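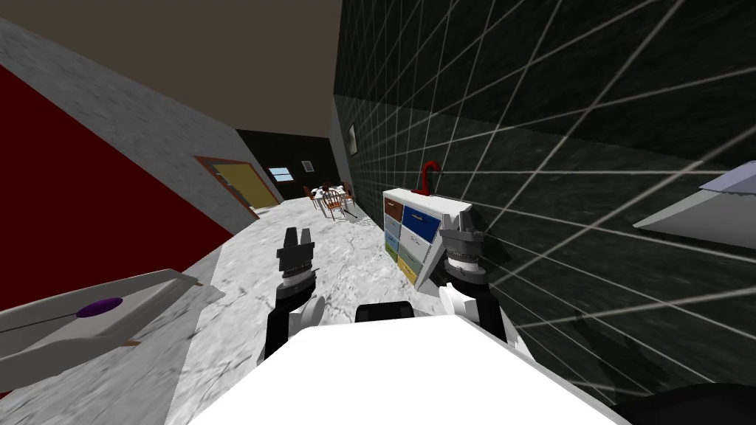 Hallway floor slopes toward the bathroom. How worried should I be?

Posted by Jamila Sheikh in Floors, Walls & Ceilings
Trundport Neighbors Help Board
June 18, 2026

We bought a house in the old end of Trundport last July, and the upstairs hallway runs downhill. Drop a grape outside the bedroom and it will find its own way to the bathroom. My son has made a sport of this. The hall is 30 feet long and a level laid on the boards puts the bubble firmly at one end, where it stays and sulks.

The inspector wrote "some settlement, typical of age," a phrase I now suspect he has saved as a keyboard shortcut. The doors up there close fine except the linen closet, which opens by itself at night and has taken years off my husband. There's one crack in the plaster over the bathroom door. It was there when we moved in and I didn't have the sense to measure it.

Two contractors have been by. One wants to jack up the middle of the house. The other wants to pour leveler over the whole hallway and put vinyl on top, and he had samples in the truck, so I think his mind was made up before he saw the floor. Is either of these people right? I would like to spend as little as possible and also not fall into the kitchen.

grilesine_gary
Pour leveler. Did mine in a weekend, came out flat as a pancake. Bathroom door doesn't open anymore but I was going to replace that anyway.

Odile from Dikura Street
Please don't pour anything yet. Leveler is heavy, and if the joists under that hall are already tired you'd be handing them a piano to hold. Gary, I say this with affection, go look at your kitchen ceiling.

What you want to know first is whether the floor is still moving or whether it moved in your grandmother's day and has been resting ever since. Draw a fine pencil line across the plaster crack at each end, write the date next to it, and measure the width at the widest point. Check it once a month. Do it through a full heating season if you can stand to, because old plaster opens and closes with the weather and it will scare you in the winter for no reason.

Meanwhile, go downstairs and find out what's under the low end. In these houses it's usually one of two things. Either a plumber cut a large bite out of a joist to run the tub drain, or somebody took out a wall to "open up" the kitchen and forgot it was holding something. The first can often be fixed by bolting new lumber alongside the old. The second needs a structural engineer, and so does anything you can't explain. Pay for an hour of one who doesn't sell jacks or vinyl.

If you do end up jacking, it goes slowly, a little at a time over weeks. Anyone who offers to have it straight by supper will also be giving you a new set of plaster cracks.

For the closet, take out one hinge pin, bend it very slightly with a hammer, and tap it back in. The extra friction holds the door where you leave it. Cost me nothing and saved my marriage, or at least the part of it that takes place after dark.

Uibo_Basement_Guy
Odile is right about the drain. Mine had a notch in the joist 6 inches deep. I could have kept a sandwich in there.

Also, is the bathroom floor soft near the tub? If it gives when you step on it, forget the pencil and call someone this week. My slope turned out to be a slow leak.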